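1 min read

Oyewole Fund: progress to 8 December

The Berkomley repair library now has 148 members and 774 loans since May. Torque wrenches are still the most borrowed item. Three evening classes ran at Nernberg -- 28 places, all filled. The second shelving order is late and will fall into next quarter. 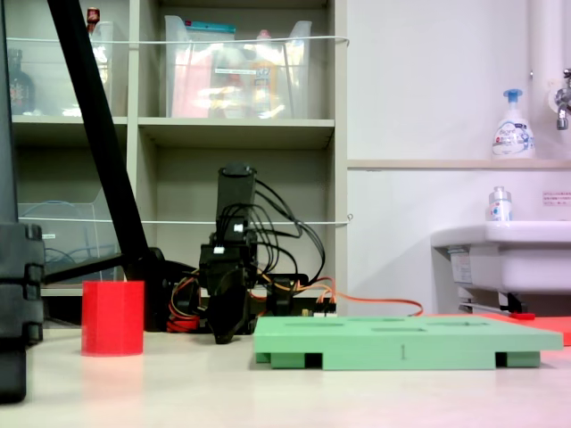 Light green slotted board on a tabletop.

Remaining spend: shelving and insurance.

Riku Kubo

Comments
Stosik: Is the sander back yet?
R. Kubo: Friday.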